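Juluver gripper fault

The Juluver gripper fault is a failure of two-finger parallel grippers in which the fingers open without a command while the arm is carrying a load. It was first recorded at the Bastel test hall, where a pair of arms was being used for cloth handling and bottle restocking, and it takes its name from the Juluver gripper controller. The fault is also called "silent open" in service notes. No injuries have been linked to it. Damage has been limited to dropped goods, one bent fingertip plate and a cracked shelf edge.

Background

The Bastel hall is laid out as a small store with drink shelves and white work tables. Two arms share the main table. Cloth folding was added to the program after the restocking work, mostly as a way to test both arms on the same object. A garment held at two points puts a changing side load on both grippers, and this turned out to matter.

Grippers at Bastel are electrically driven. Each finger rides on a slide inside the body, and a single motor moves both. The controller holds a grip by keeping a small current on the motor. There is no spring or mechanical lock, so if the current stops, the fingers are free to move.

Description of the fault

In a normal cycle the gripper closes, the controller checks that the fingers have stopped short of fully closed, and the arm lifts. In a silent open, the controller restarts during the lift or the move after it. On restart it runs its homing routine, which drives both fingers to the outer stops. The arm controller is not told about the restart. It continues along the planned path and reports the job as finished. With the fingers at the outer stops, the gripper looks the same as one waiting for its next pick, and operators at first took the drops for missed grasps.

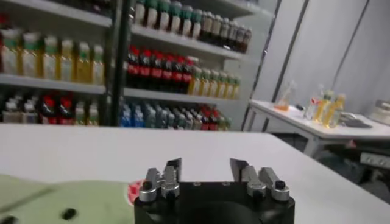 Leonor Seixas objected to that account in the discussion that followed the first report, writing that a missed grasp and a silent open could be told apart from the start by anyone who read the motor current, and that the log kept at Bastel had simply been set to save too few samples. The log interval at the time was 200 milliseconds. A restart could begin and end between two entries. It was later shortened to 8 milliseconds.

Cause

The cause was traced to the supply wiring. The cable from the wrist to the gripper had been lengthened to leave slack for a wrist camera, using a thinner wire than the one specified. When the motor drew a high current, the voltage at the controller dropped low enough to trigger its undervoltage reset. Stiff objects rarely caused this. Cloth did, mainly when the two arms pulled against each other and both motors worked to hold position.

Zulmira Brandão reproduced the fault on a bench in June with a gripper, a length of the same wire and a hanging weight. In 2000 close-and-hold cycles the controller reset 11 times. The same test with the specified wire gave no resets. A second bench test with a new controller and the thin wire also produced resets, which ruled out a defect in the single unit.

A loose connector at the wrist was suspected early on and replaced on both arms. This had no effect. The part number for the replacement connector still appears in some copies of the repair sheet and can be ignored.

Effects on two-arm work

When one gripper opens and the other does not, the load passes to the remaining arm. With cloth the result is usually harmless, as the garment slides off or hangs from one side. The arm that has let go keeps moving as if it were still holding something, and the planned distance between the two wrists is no longer checked by tension in the fabric.

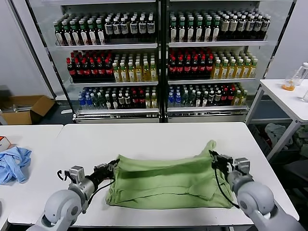
The larger risk is with rigid items. A tray or crate held at both ends will swing when one end is released, and the swing can reach past the marked work area. After the fault was understood, two-arm handling of rigid items was stopped at Bastel until the wiring had been changed. Cloth work went on at reduced speed, with a person at the stop button.

Corrective measures

The extended cables were replaced with wire of the specified thickness, and the slack was taken up with a clip on the forearm. The controller firmware was changed so that homing no longer starts by itself after a reset. The gripper now stays where it is and raises a fault until an operator clears it. The arm controller reads this fault and stops the arm.

The Ruggiero version of the gripper has a brake on the motor shaft and holds its position without power. It is heavier and was not fitted at Bastel. Zalodton units use the older controller and need the firmware change even where the cable is original.

See also

Undervoltage reset
Protective stop
Homing routine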